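The return of orange

Anyone who packed up a campsite at Clulladance in the rain last February will know the problem with green gear. Pegs vanish in the grass, poles get left under the wattles, and the lost property box at the kiosk fills up by the end of the long weekend.

For years the outdoor shops in Ulley stocked little else. Olive, khaki and brown were meant to look at home in the bush, and they did that well enough. Now the bright stuff is back.

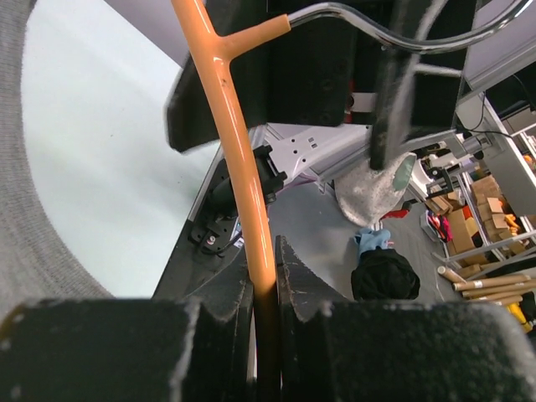
Colour was an afterthought when Akyol began selling camp gear 8 years ago. Its first range came in 2 shades of green. Glossy orange paint does a different job: it catches a highlight down the side of a tube and stands apart from chrome. Paint chips, though, and a touch-up pot is worth keeping in the ute.

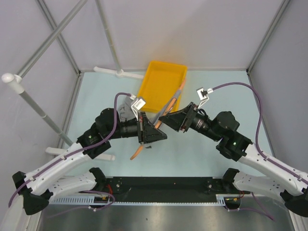

Orange and grey over pale blue, with a yellow-orange tray at the back.

Fabric is harder. Reds fade quickest in our sun, and a cheap orange can go a sad peach in 3 summers. Clokar, which dyes cloth for several local makers, recommends leaving the large panels grey and saving the strong colour for the hard parts -- poles, handles, pegs. 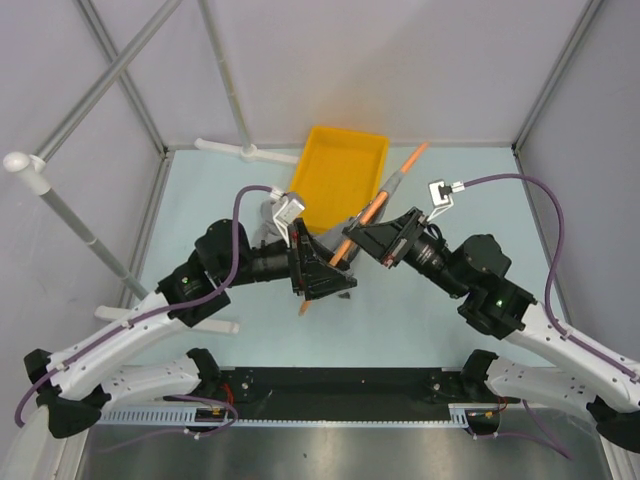

Grey fabric bunched beside and around an orange stick.

There are objections. Some walkers don't want to look across a valley at somebody else's tent, and fair enough. The campground at Ulley has 80 sites, and a full house in safety colours would be hard on the eyes at breakfast. 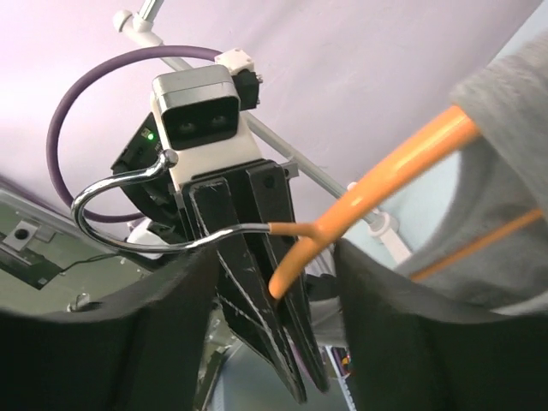
A sensible middle course is a dull tent with bright fittings. Old gear can be brought up to scratch with a strip of coloured tape on each peg, which costs next to nothing and lasts a season or so before it needs doing again.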